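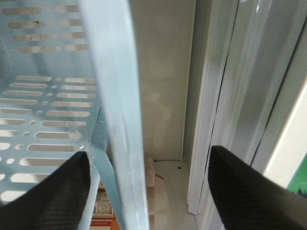 Figure 1. Slotted shelf panel, post and brace of the light blue rack.

Our project at Kumstead started with a rack that everyone walked past, and we ended up loving it! We wanted to know how much metal you save by punching slots in a shelf (the long ones with rounded ends, plus the small round holes between them). We drew one panel on grid paper, then worked out the open area for the whole Rornlow storeroom, which has 84 panels and came to 1,209 slots on the first wall alone. The paint has scuffs and a few dark specks, but the rows are so even that our drawing went really fast. Next we're modeling the diagonal brace in cardboard, and we can't wait to load it in September!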